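Fevent — Réemploi textile
Rapport d'avancement au financeur, période close fin mai
Projet : atelier de transformation et prêt de vêtements, site de Gorwood

1. Périmètre du rapport

Le présent rapport couvre la deuxième période de la convention passée avec Tonberg. Il porte sur la collecte de vêtements, le tri, la transformation en atelier et la mise en service de la garde-robe partagée. Les dépenses font l'objet d'un état séparé, transmis par le service comptable de Fevent.

2. Collecte et tri

Pendant la période, 916 pièces ont été enregistrées à l'entrée. Chaque pièce reçoit un numéro, une catégorie (haut, bas, robe, veste, maille, accessoire), une composition relevée sur l'étiquette et un état coté de A à D. Les pièces sans étiquette de composition sont classées « fibre non déterminée » et orientées vers la coupe ou le rembourrage. Elles ne sont pas teintes.

La cote B domine. Les défauts les plus fréquents sont le boulochage aux emmanchures, les ourlets décousus, les fermetures à glissière hors service et le jaunissement des cols. La cote D est restée minoritaire, à l'exception d'un lot de doublures d'hiver dont l'enduction se délite. Ce lot a été écarté en totalité et remis à la filière d'effilochage.

Le tri est resté plus lent que prévu jusqu'en mars. La fiche papier imposait une double saisie. Elle a été remplacée par une saisie directe au poste, avec impression immédiate de l'étiquette textile. Les étiquettes thermocollées de la première livraison se décollaient au lavage à 40 °C ; elles ont été remplacées par des étiquettes cousues.

3. Atelier de transformation

Quatre gammes sont ouvertes :

Gamme 1 — reprises simples : ourlets, boutons, fermetures, accrocs sur toile.
Gamme 2 — modification de coupe : cintrage, raccourcissement de manches, transformation de chemise en haut sans col.
Gamme 3 — teinture en cuve, limitée au coton, au lin et à la viscose.
Gamme 4 — assemblage de pièces issues de plusieurs vêtements (empiècements, panneaux, poches rapportées).

Les gammes 1 et 2 fonctionnent en régime courant. La gamme 3 a été interrompue en avril, le temps de remplacer le bac de rinçage. À la reprise, les essais de solidité au frottement ont donné des résultats acceptables sur les teintes moyennes, insuffisants sur le noir et le bleu marine. Ces deux teintes sont suspendues. Un second fixateur est à l'essai.

La gamme 4 est la plus consommatrice en temps de coupe. 51 modèles ont été montés. Les assemblages denim et maille vrillent au premier lavage lorsque la maille n'a pas été prélavée ; le prélavage est désormais inscrit dans la fiche de gamme. Les patrons ont été numérisés en tailles 36 à 48. Les tailles supérieures demandent un patronage propre, la simple gradation déplaçant trop la pince de poitrine.

4. Garde-robe partagée Ayaaba

Ayaaba est le service de prêt du projet. L'adhérente ou l'adhérent emprunte jusqu'à 14 pièces par mois et les restitue lavées. La version en ligne du catalogue est ouverte depuis février. La recherche par taille réelle (tour de poitrine, tour de taille, longueur dos) est utilisée davantage que la recherche par taille commerciale, ce qui confirme l'intérêt de mesurer chaque pièce à plat lors de l'enregistrement.

Difficultés constatées sur le prêt :

- retours groupés en fin de mois, qui saturent le poste de contrôle ;
- forte demande sur les vestes de demi-saison, faible rotation des robes de cérémonie ;
- photographies du catalogue trop sombres pour les marines et les gris foncés.

Les retours sont maintenant échelonnés selon la date d'adhésion. Les robes de cérémonie seront retirées du prêt courant et proposées sur réservation. Les prises de vue des pièces foncées ont été refaites sur fond clair.

5. Séances « Partir de son placard »

Les séances publiques s'adressent à des personnes qui souhaitent employer ce qu'elles possèdent déjà avant d'acheter. Le déroulé comprend un inventaire écrit, le repérage des pièces non portées depuis un an, puis une retouche réalisée sur place. La durée initiale ne permettait pas d'achever la retouche ; elle a été allongée d'une demi-heure. Le support d'inventaire tient sur un feuillet recto verso — il sera joint au prochain envoi.

6. Écarts par rapport au plan

Sont en retard la gamme 3, pour les raisons exposées plus haut, et l'achat de 2 surjeteuses, reporté après résiliation de la commande par le fournisseur. Le catalogue en ligne a ouvert avant l'échéance. L'indicateur « durée de vie prolongée » prévu à la convention n'est pas renseigné : la méthode proposée suppose un suivi individuel des pièces après cession, que le projet n'assure pas. Fevent propose de lui substituer le nombre de prêts par pièce. 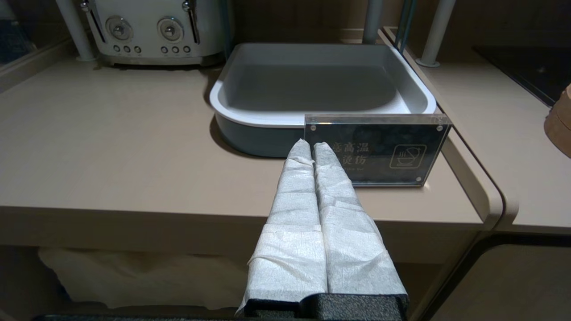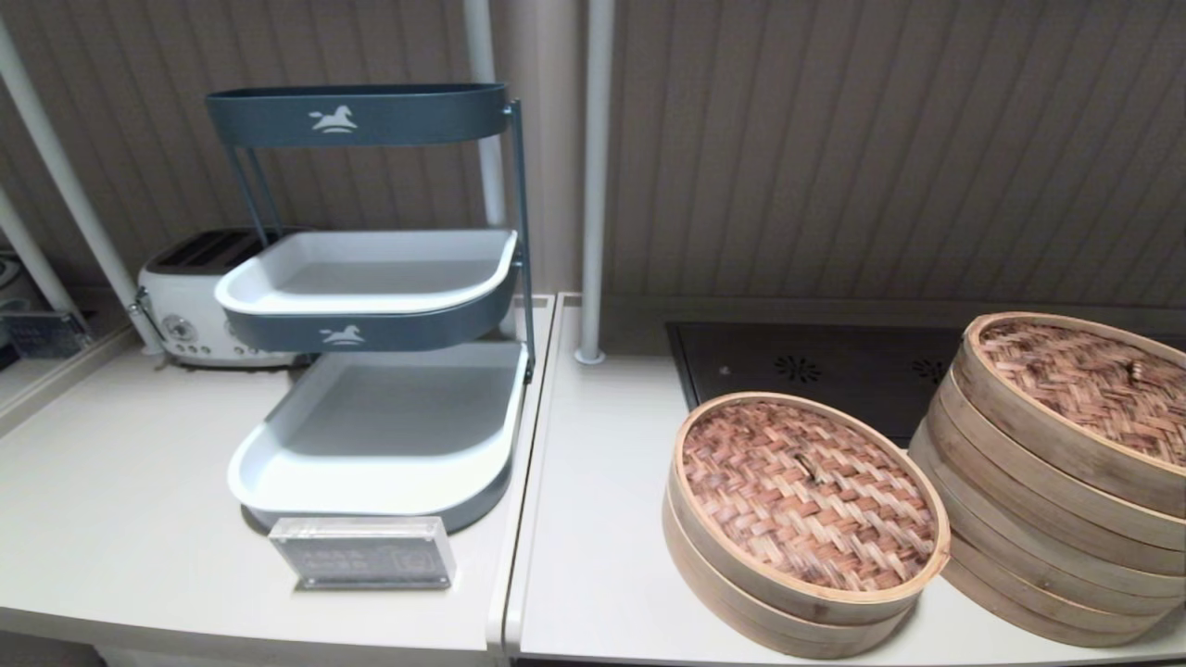
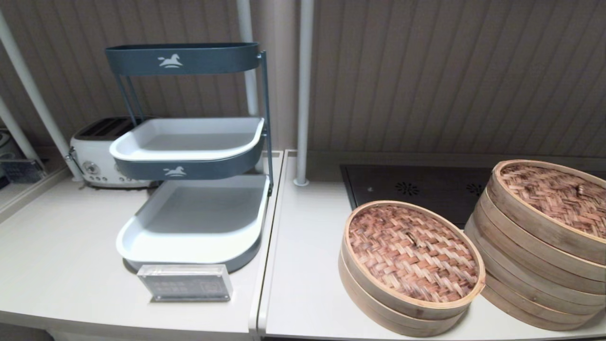

Temps de lecture : 4 minutes

7. Période suivante

Les travaux prévus sont la reprise des teintes foncées sous réserve des essais, le patronage des grandes tailles, la réception des surjeteuses et la révision de la grille de cotation, dont les niveaux B et C se recouvrent en partie sur la maille. L'accord de Tonberg est demandé sur le changement d'indicateur avant l'établissement du prochain état.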